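Housekeeping Practice 1 - Unit 4: The Toilet and Its Brush
Course handout, Flestden Hospitality School
Reading before the August practical

Last week we finished sinks and taps, and I hope you all went home and looked at your own with new eyes. Now we come to my favorite unit. Yes, really! A toilet is a lovely piece of design once you start looking at where the water goes and where a hand can't easily reach, and cleaning one well is a skill you will use every working day.

1. Words you need

Tank: holds the flush water. Some flush with a side lever, some with a push button in the top.
Rim: the wide upper edge of the bowl. The underside of the rim is a separate job and gets its own line on your check sheet.
Trap: the bend behind the drain opening that always keeps some water in it.
Bumpers: the small pads under the seat (and sometimes the lid). They collect a ring of grime at the base, and a folded cloth corner gets it out beautifully.
One-piece toilet: tank and bowl made as a single body. No seam between the two, so less scrubbing for you.

2. Order of work

Lid and seat go up first and stay up until the bowl is done. Flush once, put the cleaner in under the rim, and leave it alone for four minutes. Use that time on the tank top and the flush button, with the cloth for outside surfaces only. Then pick up the brush.

Work from high to low inside the bowl: under the rim, down the walls, into the drain opening. Short strokes under the rim, long ones on the walls. Push the brush a little way into the trap and draw it back a few times. Flush again with the brush still in the bowl, so the clean water runs through the bristles.

After that come the seat (top, underside, hinges), the lid, the outside of the bowl, and last of all the base where it meets the floor. Go right around the back of it. People stop halfway around more than you would believe, and a guest sitting in the bathtub has a perfect view of the half you missed!

3. The brush and the holder

Hold the brush near the end of the handle, with your fingers well away from the bristles. A light grip gives you more control than a tight one, and your wrist will thank you by room ten. Before you put the brush away, rest the handle across the rim under the lowered seat and let the head drip into the bowl - a brush that goes back wet makes a puddle in the holder, and the puddle makes the smell.

The holder should stand beside the bowl where you can reach it without twisting. Look inside it every time. Holders end up with all kinds of things in them, and each one needs emptying, rinsing and drying before the brush goes back.

Seat up, brush in use:
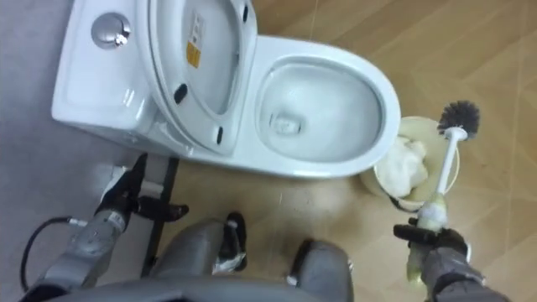
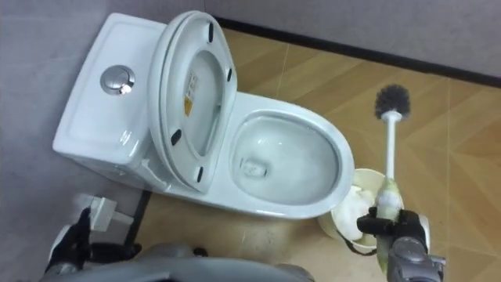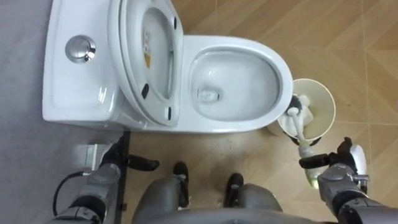
4. Check sheet figures

In the practice wing we keep a tally of every toilet inspected, and I find the numbers fascinating. Last term's classes were inspected 933 times. Of those, 258 were sent back for a second go, and the most common note by far was "underside of rim." Second was "hinges." Neither takes long to fix once you know to bend down and look, so bend down and look!

The Botha wing has older fittings with a lever flush and a very narrow gap behind the base. Practice there at least once. The Jenar wing is easier and everybody wants it, so sign up early.

5. To prepare

Read the label on the cleaner you use at home and copy down what it says about mixing. Never put two cleaners in one bowl, whatever a relative has told you about it.

Write out the order of work from memory, then compare it with section 2. Bring both versions.

Time yourself on one toilet, start to finish, and don't rush. Speed comes on its own after a few weeks, and we will talk about pace in Unit 5 when we put the whole bathroom together - mirrors, floor, towels, the lot.

Related handouts
Unit 2: Cloths, Colors and Where They Belong
Unit 3: Sinks, Taps and Limescale
Unit 5: The Whole Bathroom in One Pass
Urari Laundry Room: Rules for Students

Flestden Hospitality School | Contact the course office | Copyright Flestden Hospitality School | Back to top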